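### 3.2 Jaw state estimation from the wrist view

The encoder reading at the proximal end of the drive cable is a poor measure of jaw angle. Cable stretch and friction in the shaft produce a dead band each time the direction of travel changes, and the width of that band depends on how far the wrist is bent. The Ferent controller therefore treats the encoder value as a prior and corrects it with an estimate taken from the image.

The estimator runs in two stages. A segmentation network first labels each pixel as shaft, wrist housing, left jaw, right jaw or background. A line is then fitted to each jaw region, and the opening angle is computed from the two line directions and the current wrist pose. The network was trained on 400 labeled images from the Brodville bench, with a further 58 held out for testing. Images in which either jaw was fully hidden were removed from both sets.

Two properties of the view shape the design. The near part of the shaft lies well outside the depth of field, so its outline cannot be used for pose fitting; the pose solver relies on the housing, where screw and pin heads give small features with good contrast. Bright highlights on the metal are the second concern. They move with the wrist and can split a jaw region in two, and we merge fragments whose fitted lines agree in direction before the angle is computed.

Thin dark structures needed separate handling. In early tests a wire or thread passing close to a jaw tip was often labeled as part of the jaw, which pulled the fitted line toward it. We added a width check – any branch of a jaw region narrower than a fixed fraction of the jaw base is dropped – and kept the network itself unchanged. Figure 4 gives a typical input with the jaws open and a thin black wire ending near the top of the right jaw.

The corrected angle is passed to the grasp planner with a confidence value. If confidence stays below the threshold for 165 ms, the planner holds the jaws at the last accepted angle and requests a new view.

**Figure 4.** Input to the jaw state estimator, jaws open, with no object between them.

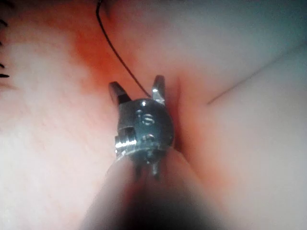

### 3.3 Grasp planning

The planner follows the sampling scheme of the Otov toolkit, with 100 candidate approach directions drawn per cycle. Candidates that would bring the housing into contact with the background surface are rejected before scoring.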